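Print this page | E-mail this article

We use cookies to remember your reading preferences. Accept | Settings

4.2 Effect of room furnishing on soundboard measurements

Section 4.1 reported the modal frequencies of the Wekach upright under free-edge conditions. The present section deals with the assembled instrument, measured in rooms comparable to those in which it is normally played. The soundboard was excited at the bass bridge with an impact hammer, and the response was recorded at 60 points on a regular grid. Strings were damped with felt strips throughout. Tuning was checked before each session by the second author (Sekiguchi) and corrected where a unison had drifted.

Two soundboards were compared: the standard laminated board supplied by Lonico and the solid spruce board described in Section 3. Both were fitted to the same back frame, with identical ribs and crown. A total of 490 impulse responses were kept after screening. Responses with a double strike or with visible clipping were rejected and the strike repeated.

The spruce board showed a slower decay in the lowest three modes. Above the fifth mode the difference fell within the spread of repeated strikes and is not interpreted further. Bridge mobility in the treble was higher for the laminated board – a result that agrees with the player ratings in Section 5, although the rating panel was small.

Room reflections were handled by time windowing. A window of 92 milliseconds was applied to the microphone signals, with a half-cosine taper at the end. The accelerometer signals were left unwindowed. This choice limits frequency resolution at the low end, and for that reason all modal data below the third mode are taken from the accelerometers alone. 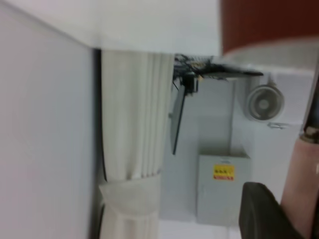
Figure 7. Upper part of a white room with a pleated curtain and a wall-mounted television.

Decay times from the microphone signals depend on the treatment of the walls as well as on the instrument. Heavy drapery absorbs mainly in the middle and upper range, and its effect grows with the depth of the folds. A curtain gathered by a tie-back, as in Figure 7, has an uneven profile over its height, and a single absorption coefficient describes it poorly. Smooth walls of the kind beside it were modeled as rigid. The correction follows the procedure of Sakai's earlier report on the Seol grand, with the curtain divided into horizontal bands.

After correction, the ranking of the two boards was unchanged.

Comments (2)

ilus_tech: Was the lid open or closed for the microphone runs? Section 3 only mentions the bottom panel.

Toshiko Sakai: Closed in all runs. We will add this to the setup table.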